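**Teaching artists wanted for our spring printmaking club (April start)**

Hi! I'm Fikri Rondonuwu, and I run the kids' programs at Zokuvthorpe Community Arts. We're a small place with a leaky front gutter and a very loud heater, and I love it here. I'm looking for 2 teaching artists to take on the after-school printmaking club for kids in grades three through six.

The club meets in the back studio at 3:45 and wraps up at 5:15. It runs for 8 weeks, and each group tops out at a dozen kids (believe me, that's plenty once the ink comes out). You'd lead one group on your own, with a high school helper on hand for cleanup and apron strings. We do foam plates first, then collagraphs, and last year the older group begged for linocut, so I'd love to talk with you about whether that's doable this time.

Pay is $30 an hour, and that includes half an hour of setup before each session and half an hour after. There's also a $200 supply budget per group that you get to spend however you like. Paper and ink come out of our own stock, so your $200 is really for the fun stuff. 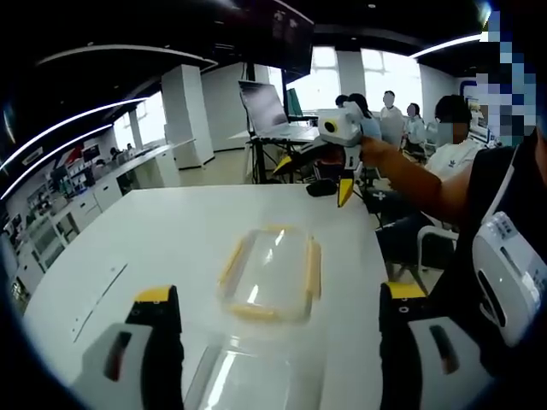

You don't need a teaching certificate. I care a lot more about whether you've spent time with kids this age and didn't mind it! If you've run a summer camp, coached, babysat a pack of cousins, tell me about that. You should have made prints yourself, though, and be okay showing up with a couple of your own to pass around on the first day. Spanish is a big plus.

We'll run a background check before you start, and we pay for it. Parking is free in the Kang Street lot after 3:00, and the Nolis bus stops right out front.

One more thing, the club ends with a little show in our hallway gallery. Families come, somebody always spills the lemonade, and every kid hangs at least one piece. I'd need you there that evening (paid, same rate).

**To apply:** send me a short note about yourself and three or four pictures of your work. A resume is fine but please don't write me a formal cover letter, I'd so much rather hear how you talk. You can drop it in the box at the front desk or use the contact form on our website and put "printmaking" in the subject line. I read everything myself and I'll get back to you either way.

Fikri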